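Skustby Teach Kit — demonstration set for tabletop arms

Home > Robot teaching > Demonstration sets

The Skustby Teach Kit from Dristow is for labs and workshops that teach an arm by showing it the job. Lead the arm through the task by hand, or drive it from the remote handset, and the Nimetach recorder saves each run as a separate file. Runs can be trimmed, labelled by colour or task, and played back at reduced speed.

Pushing and sorting are good first tasks. A plain rod tool and a few small coloured blocks on a wooden board will do.
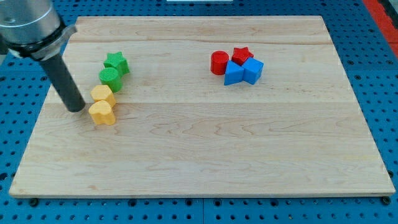 Keep the strokes short and start each run from the same arm position. If a run goes wrong, press Discard on the handset — the recorder goes back to the last saved file and numbering carries on from there.

In the box
Remote handset with 3 m cable
Nimetach recorder, stores 1000 runs
Rod tool and clamp collar
Mains adaptor (Australian plug)

Blocks and board sold separately. Arm not included.

Part no. 319
Handset battery life: 55 hours
Support and spares: Hidayat service desk, weekdays from 9 am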